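Home | News | Classes | Mending | Give | Contact

Last updated: April

From the Karras Street Fiber Room

Well, friends, the wool is in! If you came past the Karras Street door this month and wondered about the smell, it was sheep, and I am sorry to everyone at the bakery next door who had to put up with it through the lunch hour. Zukell Farm brought down the whole spring shearing in one load this year, fleeces rolled up in old bedsheets the way they always do it, and we had them stacked in the hallway until the back shelves could be cleared. They are all put away now, mostly, and the hallway is a hallway again.

I want to say a little about the Zukell fleeces, as quite a few of you wrote to ask. They are a medium wool, a bit crisp in the hand, and they are wonderful for mittens and hats and anything that has to stand up to being sat on by a dog. They are not what I would pick for a baby blanket (though I did knit one once, years ago, and the baby seems to have grown up fine). There is a fair amount of hay in them this time on account of the winter the farm had, with the flock indoors far longer than usual, so please shake your wool out on the back steps before you wash it, and then shake it again. Our poor drain has been through enough.

For washing, hot water and plain dish soap will do it. Fill the tub first, lay the wool in on top, press it down gently with the flat of your hand and then leave it alone for 20 minutes. I know how hard it is to leave it alone! I have been spinning most of my life and I still want to poke at it. Lift it out, run fresh water as hot as the first, and do it over until the water looks like weak tea, which is as good as it gets.
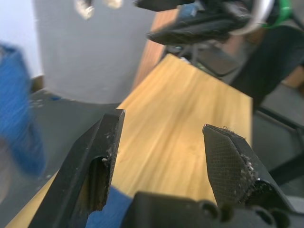
Now, the mending evenings. We are keeping them going right through the summer, starting at 6:30 as before, and we have moved the long table over by the windows so those of us with older eyes can use the last of the daylight. Bring socks, bring elbows, bring the sweater you have been hiding at the bottom of the closet since the moths got at it. There is darning yarn in the tin and you are welcome to it. If you use up the last of a color, please leave the label in the tin so I know what to order from Pedex, who have been very patient with my handwriting.

The Kovden blanket drive did so much better than I dared to hope. We set out to raise $500 for the warming shelter and when the envelopes were all opened it came to $1193, plus a bag of Canadian quarters that I will be taking with me the next time I visit my sister. The blankets themselves went over in two carloads, and the lady at the front desk held one up to her face before she had even said hello. Thank you, thank you to all who knitted squares, and to those who sewed them together, a much less glamorous job and one I tend to duck out of.

A few odds and ends before I let you go. The drum carder is back from repair and needs a lighter touch on the handle than it used to. Beginner spinning is $30 for the set of classes, spindle included, and you keep the spindle. The blue enamel pot is for dye only, so please no soup in it, even if it looks clean. And somebody left a very nice pair of reading glasses in the button drawer, and they are on the hook by the coats.

We use cookies to remember your newsletter preferences. Accept | Manage settings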